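3.2 Task and recording

The sorting task was set by the students themselves in the second week of the Rimora project, after a morning spent deciding what the arm could reach without stretching. Fruit is to be moved from the table to a dish, one kind to each dish. Each pair of students drives the arm by hand control for a session of 30 minutes, and the attempts are saved as separate episodes. By the end of the module the class had saved 694 episodes, of which 117 were set aside, mostly where the student had stopped part way or the recording had started late.

Two views are stored for each episode. The wrist view moves with the gripper and shows what lies directly in front of the fingers. It blurs when the arm is driven quickly, and we kept such footage in the set.
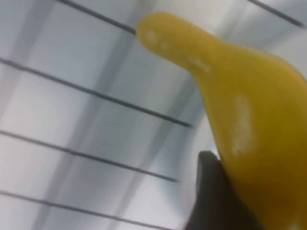

Students were asked to label the start of contact, the lift and the release. Agreement between pairs was good for the release and poor for the start of contact. Chidubem Dauda, who taught the module, had the pairs swap episodes and label each other's work, and most of the differences came down to whether a light touch counted. The class settled on a written rule: contact begins when the object first moves. This rule was used for all labels reported in Section 4.

The second view comes from a fixed camera and takes in the dishes as well as the arm (Figure 2). The students found it easier to label from – several pairs used it first and went to the wrist view only when the gripper hid the fruit. The grid on the table gave them a simple way to describe a starting layout in their notebooks, by counting squares between the fruit and the nearest dish.

Figure 2. Fixed view of the workspace, with the open gripper over two bananas, mangoes in the pink bowl and the grey plate still free.
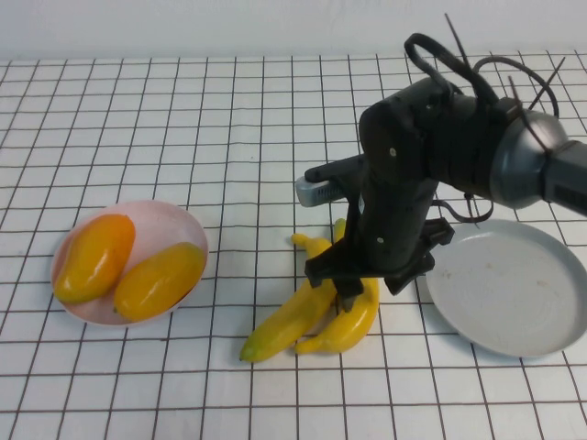

3.3 Training and student roles

The 14 students were split into pairs, and each pair trained one policy on its own episodes and one on the pooled set. Training ran overnight on the school's Rolora workstation. Pairs wrote down a guess for each policy before testing it.

Parkelura Schools Robotics Papers – Contact the editors – Back to top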